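4. Setting Out the Tray and Box

Use this layout for the Curneo table set. It needs a clear surface at least 140 cm wide and 60 cm deep.

4.1 Wipe the work surface and let it dry. Do not use scouring powder on a marbled finish.

4.2 Lay the green tray on the left half of the surface, rim up. It may sit at an angle.

4.3 Place the dark brown box to the right of the tray, open side up. Put the round pieces in the box before you bring in the board.

4.4 Hold the tan board by its left and right edges and bring it over the surface. Keep it level or slightly tilted. Do not slide it across the rim of the box.

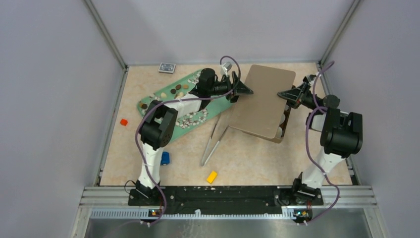 4.5 Lower the board onto the box until all four rounded corners rest evenly. If it rocks, lift it straight up and check for pieces standing above the rim.

CAUTION: Keep fingers out from under the board while lowering it.

NOTE: The board is not a cutting surface. Knife marks are not covered by the Catulley warranty.

4.6 To store the set, remove the board first, then empty the box. Replacement boards are listed under part 184 in Section 2.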